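## Lock a subform when the record is closed

Tested with the Parka database, form Orders, subform Lis.

1. Open Orders in Design View and add a hidden text box named txtStatus, bound to the Status field.
2. In the form's On Current event, enter:

`Me.Lis.Locked = (Nz(Me.txtStatus, 0) = 9)`

3. Put the same line in the After Update event of the Status combo box – otherwise the lock won't change until you move to another record.

Use the name of the subform control, which may differ from the form inside it.

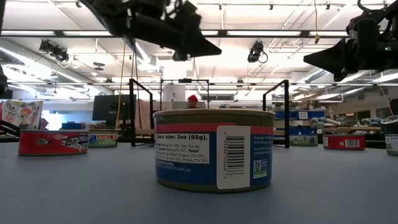
Save, then go to order 584. With Status at 9, you can scroll the lines but not edit them.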